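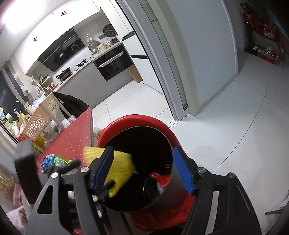
4. Growth claims and the brewery record

Small brewers like to say that demand forced them to build. We are not convinced that the records support this. Of the 850 brewers who received our survey, 647 replied, and most of those who had added tanks named rising orders as the main cause. Few could show the orders.

Grovomano is a case in point. Its owners told Montes and Tovar that the taproom in Zamudio ran dry every December, yet the sales ledger shows unsold kegs at the end of that month in each of the 4 years we checked. The bank loan came first, and the new accounts followed a year later.

Benedetti argues that brewers read the market well and that ledgers lag behind. That may be so in larger towns. Her sample, however, left out any brewery that had closed – a serious gap in a study of growth.

Figure 2. Share of brewers naming each cause of expansion (base = 100 for all replies that gave a cause).

We also doubt the weight given to rankings. A place on a national list measures barrels shipped, and says little about whether the added barrels paid for the tanks.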